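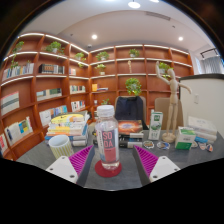
Bevan Rakena wrote that he would hold off on any offer until the seller's agent explains the second price cut, and he asked whether the earnest money had been discussed yet. It hadn't, so I'm putting the whole thing up here.

Earnest money on a condo that has been listed since November

We want to buy a two-bedroom condo in Cosgrove. It's our first purchase. The seller has dropped the price 2 times. Their agent wants our earnest money to become nonrefundable as soon as the offer is signed, with no inspection period. She says other buyers are interested. The monthly HOA fee is $600 and we have only seen one page of the budget. Is this normal, and can we ask for the usual contingencies without losing the place?
Posted by fallirstead_renter

Torkero
You can ask for anything before you sign. After you sign, you have what the contract says and that's it. I would ask for an inspection contingency, a financing contingency, and a period to review the HOA documents. Get the actual documents: full budget, reserve study, the last year of meeting minutes, and any notice of a special assessment. One page of a budget tells you very little.
When I bought in a 40-unit building, the minutes showed they had been arguing over the roof for a long time. I asked the seller for a credit at closing and got part of it. If I had waived the review I would have found out from the first bill.
Ask how many of the units are rented out too. In my case the lender wanted to know if it was more than 50 percent, and it held up the loan while the management company looked for the answer. Your lender may have its own rule, so call them before you write the offer.
A place that has sat since November with price cuts is not one I would rush for. Other buyers may exist, but I'd still ask.

zesance
dont do it. our agent said the same thing about other buyers and it was still for sale in spring

Bevan Rakena
Agree with Torkero on the documents. Two things to add. Check who holds the earnest money. It should go to a title company or a broker's escrow account, not to the seller. And have a real estate attorney read the contract before you sign. Rules on when a deposit can be kept are different from state to state, and the agent you are quoting works for the seller. If you don't have your own agent yet, get one before you go back to her.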